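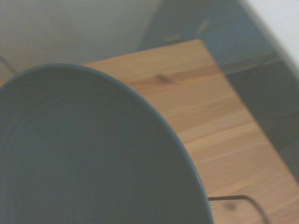
Dish and wire stand on the pine table, from the wrist camera.

Open day at Pultden, 2018-05-27

Pultden opened its doors on Sunday for the second year, and the robot arms drew most of the visitors. The building went up in 1892 and the rooms are small, so people went in by group, 31 groups in all between the morning and closing time. Each group got a short talk from Mireille Khalaf and then watched an arm handle a dish and a bent-wire stand on a wooden table.

The table is plain softwood with a lot of grain and quite a few knots. Yaqin Tian told her groups that the pattern can be useful, as it gives the software something to follow when the camera is close to the surface.

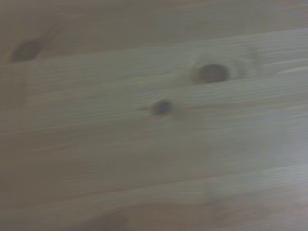 She also took most of the questions about speed. Visitors expected the arms to move faster than they did. The limit was set low for the day and stayed there, even when the school groups asked for more.

Wrist cameras came up a lot too. They give a close view of whatever the gripper is near, and a fixed camera gives the wider one. Aslı Polat had both kinds of picture up on a screen in the hallway for people waiting their turn. 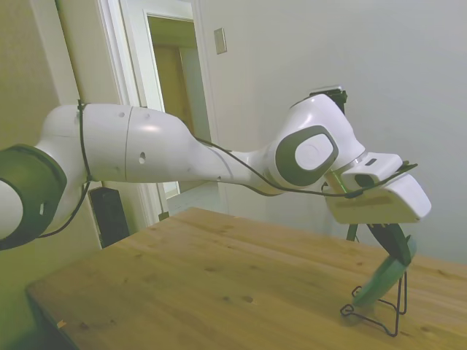 Hye-jin Cheon ran the afternoon groups. She asked people to guess where the fingers should take hold before the arm moved, and most of the children said the middle. A dish like this one is easier to hold by its rim, with one finger on each side of it.

Merja Miettinen from Telov came by after lunch and stayed for 2 rounds. She wanted to know about wear on the fingertips, and the talk about that went on well past the end of her group's slot.

The fingers have the near rim of the dish here, with the stand to the left and a second arm folded up behind the table.
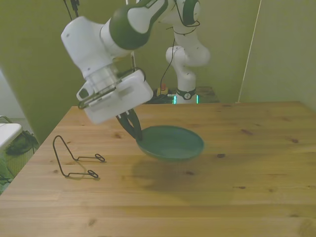 Next visit

The next open day is in July. Groups can sign up at the front desk.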